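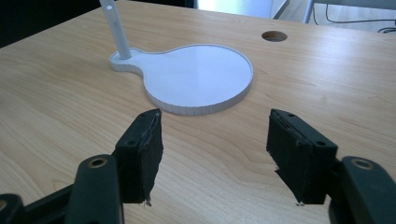 Tarigan Recipe Card Transcriptions

Version 4, released February 14, 2018

Summary

Tarigan is a set of typed transcriptions of handwritten recipe cards, mostly from home kitchens. Each card has one text file and one row in the index. The set is meant for people who work on food history, handwriting, or old units of measure. It contains text only. Scans of the cards are not part of the release.

Contents

cards/ holds the transcriptions, one plain text file per card, UTF-8
index.csv lists every card with its box, category and transcriber
units.csv maps the measures found on the cards to modern ones
notes/ holds longer remarks on single cards
CHANGES lists corrections since the first version

Index columns

card_id: the box letter followed by a number. Numbers are not reused when a card is withdrawn.
box: the box the card came from.
category: one of bread, cake, preserve, meat, soup, other.
hand: a letter for the handwriting. Two cards with the same letter in the same box were judged to be by the same writer. Letters do not carry over between boxes.
legibility: 1 to 5, where 5 means every word could be read.
transcriber: initials.
checked: yes or no.

How the cards were transcribed

Qianru Yan and Ningsih Wijaya did most of the typing. Spelling was kept as written, including "choclate" and "tumeric". Line breaks follow the card. Crossed-out words are kept between tildes. A word that could not be read is marked [?], and a guess is followed by the same mark, so "mace [?]" means the transcriber thought it was mace.

Text on the back of a card comes after a line reading BACK. Shopping lists and phone messages on the backs were left out, except where they name an ingredient that the front leaves off.

Cards with a legibility score of 1 were typed twice, by different people, and the two versions were compared by Maham Farooqui. Where they still disagreed, both readings are given in notes/.

Units

"Cup" is left alone in the transcriptions. In units.csv it is mapped to the US cup for boxes A to D and to the teacup for box E, where the writer says so on several cards. "Butter the size of an egg" has its own row. Oven settings given as "slow", "moderate" or "quick" are listed without a temperature.

Known problems

Box C has water damage and its lower lines are often missing. A missing line is marked [lost].

The category column was filled in by one person. Puddings are split between cake and other with no clear rule.

Cards B-30 and B-5 are the same gingerbread recipe, copied with a different amount of molasses. Both were kept.

Dates are rare. If a card has one it is in the text, and there is no date column.

Some preserve recipes give processing times that are too short by current standards. Do not can from these files.

Privacy

Family names were replaced with an initial. First names in titles, such as "Edna's rolls", were kept. If a card from your family is included and you want it taken out, write to Fiachra Keane at the address in CONTACT.

Changes in this version

Added 6 cards to box D
Fixed the encoding of fraction signs in box A
Split "soup" from "other"
Corrected "soda" to "salt" on A-4, reported by Yoga Lumenta

The next version is planned for August and will cover the rest of box E.

License

The transcriptions and both CSV files may be copied and changed for any purpose, with credit to the Tarigan transcribers. Please give the version number when you cite the set.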